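Small windows are fine, leave them alone

I have been meaning to write this for months and keep not doing it, so it's going up as is. No edit. Kettle is on.

The subject is windows. More exactly the idea, which has taken over every renovation site and half the people I eat dinner with, that a room is only as good as the amount of glass in it. Rip out the wall. Drop the sill to the floor. "Let the outside in." I live in a climate where the outside wants to come in quite badly already and I spend good money on stopping it.

Some background so you know where I'm sitting. Second floor, north side, a house cut into flats a long time ago by somebody with a saw and no plan. My bathroom has one window the size of a tea tray. My bedroom has one a bit bigger. That's the lot, apart from the kitchen, which gets a borrowed sort of light over the neighbor's garage. When I moved in everyone who came up the stairs said the same thing. Oh, you'll want to do something about those. Fourteen people could not have rehearsed it better.

Well I got a quote. October, wet, a man from a firm called Stomberg, very polite, took his shoes off at the door. He measured the bedroom and said they could triple the opening. New lintel, new frame, some brickwork, a scaffold because of the drop. 3,000 for the window, before the scaffold. Then he stood there and looked out and said, what's the view? And it's a wall. It's the side of the building next door. A nice wall, I'm fond of it. But I'd have been paying all that to see three times as much of it.

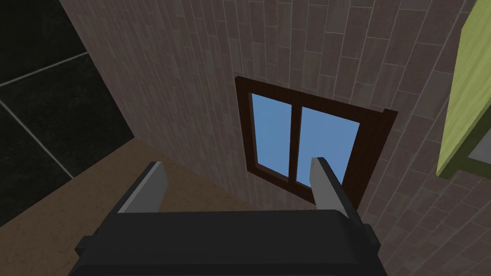 Light is what people say they want, and I believe them, but I think most of them mean something else. They mean they want to know what time it is without looking at a clock. They want the room to change a bit during the day. You can get that from very little. A small window in a tiled wall will do it, and tile helps, a glazed one anyway, the light hits it sideways and creeps along and you get this slow moving patch that tells you lunch is over. I have sat in the bath and watched mine go from one grout line to the next. Try that with a glass wall. With a glass wall it's just day, everywhere, all at once, and then it isn't.

My friend Yaowalak Ruangrit disagrees with nearly everything in this essay and has given me permission to say so. She has the big glass. The whole back of her house, 22 feet of it, folding doors, the Vedix ones with the thin black edges. They're handsome, I'll give her that. She had people round the night they went in and we all stood with our noses near it like kids at an aquarium.

Then summer. At four in the afternoon you could not sit in that room. You could not really look at it. She bought blinds. The blinds cost 1,030 and they are down from lunch until evening most of the year, which means that for the hours when the sun is acutally out, she lives behind a beige sheet. I said this to her. She said yes but in the morning it's glorious. And it is, I've been there in the morning. Two good hours. I don't say that's nothing.

But winter too. Winter nobody warned her about because who would, they're selling doors. Glass at night is black. You sit there with the lamp on and there's a twenty-odd foot mirror with you in it in your bathrobe. She put in a second lot of curtains. Heavy. So now blinds and curtains.

Why did we decide this was better

I blame photographs, partly. A room with a glass wall photographs like a dream. Photographer comes at the right hour, stands in the right corner, everything glows. A room with a small window is hard to shoot. It comes out either murky or with a white square burned into it. So you never see them, except in the "before" picture, where they've turned all the lamps off on purpose and left a mop in the corner. I'm not making up the mop. Go look.

And I blame the word dark. Estate people use it like a diagnosis. A room can be dim and lovely. A library is dim, a good restaurant is dim, people pay extra for it. Nobody walks into a pub with thick walls and little panes and says ooh you'll want to knock through.

There's a thing old builders knew, or maybe they just couldn't afford the glass, fair enough, same result. A small opening in a thick wall makes you go to it. You walk over. You put your elbow on the sill. I look out of my small bedroom window far more than Yaowalak looks out of her 22 feet, I'm sure of it, because hers is just there like wallpaper. Mine's an errand. The cat feels the same way, the cat is on that sill all day.

My grandmother's place had the best one. Landing window, top of the stairs, square, brown paint that stuck every August. You could see one chimney, one tree, and the bit of road where the bus turned. That was plenty. We'd fight over who got to stand there when somebody was expected. I can still draw that view. I couldn't draw you the view from any of the big plate glass offices I worked in, and I worked in one of them, Okafor's, for most of my thirties. Sky, I suppose? Car park.

Attics, while I'm here

People go especially mad in attics. They get up there, see the slope, see one window in the end wall, and phone for skylights. Four, six. Then the room is an oven by May and the rain sounds like gravel and you can't sleep past five.

Leave the end window. Honestly just leave it. The pleasure of an attic is that it's long and leaning in on you and there's one bright thing at the far end. The slope does the work. Everything points at the window. Put a low cupboard near it, or a chair, and that's where you'll end up every time with your coffee. The attic I rented as a student had exactly this and I wrote 72 pages of a very bad thesis at that window, sat sideways with my feet on a trunk. I've had better desks since. Never a better spot.

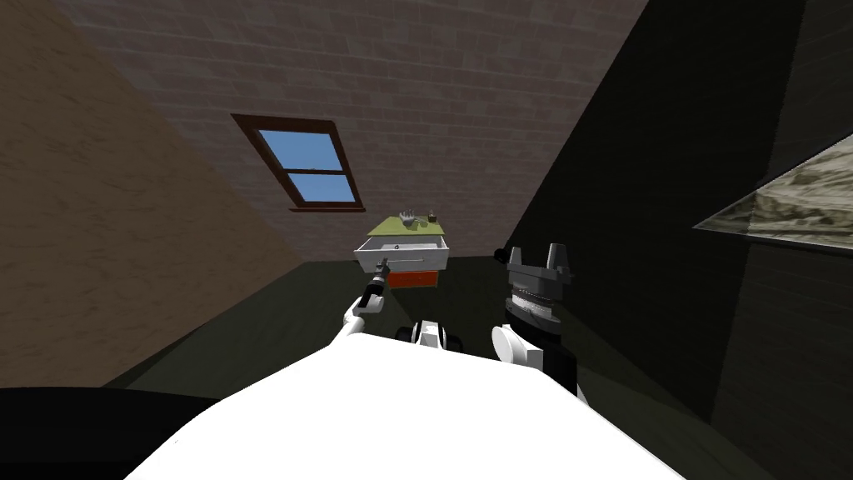
What I would do instead

Before you spend anything, clean the ones you've got. Both sides. I was embarassed by the difference. The bathroom one had years on it.

Then move whatever's standing in front. There's always something. In my case a Jurkness bookcase, tall, bought in a hurry, eating a third of the light in the bedroom for the sake of paperbacks I'll never open again. Shifted it to the other wall, took ten minutes and a bad word. Bigger improvement than the man with no shoes was offering.

Then the paint round the opening. The sides, the reveal, whatever it's called. Pale. It bounces. Curtains hung wide so they clear the glass when they're open, not draped half over it like a fringe over someone's eyes.

And then sit in the room for a month. In different places. Find out where the light goes at nine and where it goes at four, and put your chair there, and your lamp somewhere else. If after that you still can't stand it, fine, call the builders. There are rooms that truly need it. Basements. Kitchens where you can't tell parsley from coriander. I'm not a fanatic. If you're ill or stuck indoors all day, then have all the glass you can get and a good view with it, I'd want the same.

But most of us aren't that. Most of us have a perfectly decent window that someone on a screen has told us is too small. We're out at work while the sun is on it anyway. And the wall it sits in is doing useful things, holding up shelves, keeping the heat in, giving you somewhere to put the bed. Yaowalak can't hang a picture in her back room. She's got three of her mother's propped on the floor behind the sofa, faces to the cushion so they don't fade.

She read this far over my shoulder, says the blinds are cream and I should fix it. She also says come for breakfast, so I'm going, it's nearly eight and the good light's on.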